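Ticket: Tag numbers rejected on import, permit balance wrong
Product: Greltoseo trade register, with the Proromton import module
Customer: Warrier (reptile leather, wholesale and re-export)
Priority: High, lowered to Normal by support, raised again by customer
Opened: Jun 21, 2019

Customer, first message

We loaded the tag list for our latest delivery of caiman skins through Proromton this morning. The file has 2,000 lines, one skin per line, each with its own tag number. The module says "Import complete" with a green check mark. The register then shows 290 of those skins as untagged, and the balance left on the import permit is too high by the same number.

I do not believe the green check mark and I would like to know what it is supposed to mean. An untagged skin cannot go on a re-export application. If we apply with the balance as it stands now, the numbers will not agree with the permit and the whole shipment sits in the warehouse until somebody sorts it out.

Windows 10, current version of the register, file saved as CSV. Nothing changed on our side since the April delivery, which loaded without trouble.

Support, reply 1

Thank you for contacting us. Please log out, clear your browser cache and try the import again. If the problem remains, please confirm that the tags on the skins are readable and were attached before shipping.

Customer

I cleared the cache, though I can't see how my browser would pick out certain skins and leave the rest alone. Same result, same lines.

The tags are readable. We checked the rejected lines against the paper file, and every number is written there the way it is in the CSV. Please do not ask me to check the skins again.

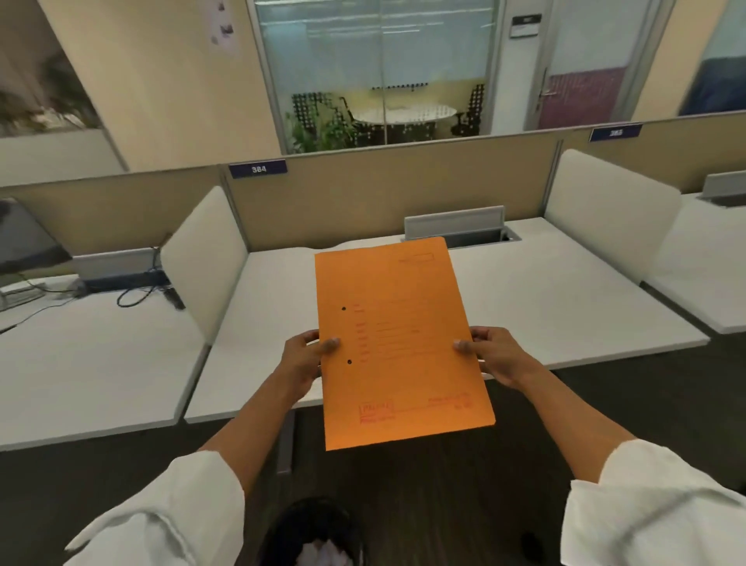

What I did find is that all the rejected lines come from one tannery, Domell. Its tags have the country code, then the year, then the serial number, and the year is followed by a slash. The other tannery's tags use a space. Both kinds were accepted in April. So either the import got stricter, or in April it was letting through things it never read. I'm not sure which of those I would like less.

Also, please put the priority back. I did not agree to Normal.

Support, reply 2

Priority restored. We tested your file here and get the same rejected lines. The slash is not the cause by itself. Proromton accepts a slash, a space or a hyphen between year and serial. Could you open the file in a plain text editor (not in a spreadsheet program) and send us five of the Domell lines exactly as they appear?

Customer

Sent. In the text editor some of the Domell serials start with a zero and some do not. On paper they all have the same number of digits. I suspect your next message will say the spreadsheet took off the zeros, and I suppose it did, but that does not explain everything. Lines with the zero still in place were rejected as well.

Support, reply 3

You are right on both points, and there are two problems here.

First, the spreadsheet removed leading zeros when the file was saved. Those serials are too short and the module turns them down, as it should. It should also tell you so, and it doesn't. We have recorded that as a fault.

Second, the species column. The Domell lines give the subspecies as a third name. Since the last update, the module compares the full name with the permit, and your permit lists only the species. Any line with the third name is marked as not covered, and the register shows "not covered" and "untagged" with the same symbol.

To get around it:

1. Make a new copy of the original list from the tannery. Do not reuse the saved CSV.
2. When you open it, set the tag column to Text before anything else.
3. Leave the subspecies column as it is. In Proromton, go to Settings, Matching, and choose "Species only".
4. Delete the failed import from the register. Running a second import on top of it will create duplicates.
5. Import again and compare the permit balance with your own total.

Customer

Before I touch step 3: does "Species only" change what gets printed on the re-export application? Our permit covers one species, but there are relatives of that animal under stricter listings, and the subspecies can matter. I don't want a setting that makes the error go away by looking at less.
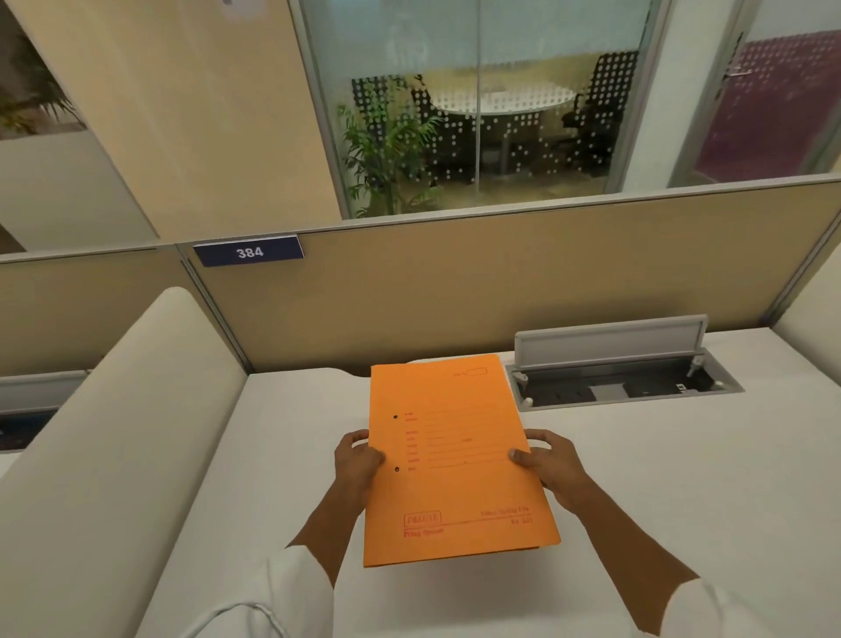 Orange file folder with fields printed on the cover.

Support, reply 4

It does not change the printed application. The full name stays in the record and is printed as entered. The setting only affects how the line is matched to a permit. If you handle a species whose subspecies are listed differently, keep "Full name" for that permit. You can set it permit by permit.

Customer

The help page says it is a global setting. I tried it on a test permit with 85 lines and printed the application, and the full name is there. So your answer seems to be correct and the help page is wrong. Please fix the page.

Real import done after that. The list is down to 17 rejected lines. In those the tannery typed the letter O in place of a zero, and I can see that on their original list too, so for once it's not yours. We have asked Domell for a corrected list and will not edit the numbers ourselves.

Support, reply 5

Thank you for testing. The help page has been passed on for correction. The two faults (no message for short serials, same symbol for two different errors) are planned for the next update. May we close the ticket?

Customer

No. "Planned" was also the word used for the duplicate warning, and step 4 of your own list tells me that one never arrived. Leave it open until the update is out and I have loaded a bad file on purpose.

Status: Open, waiting for release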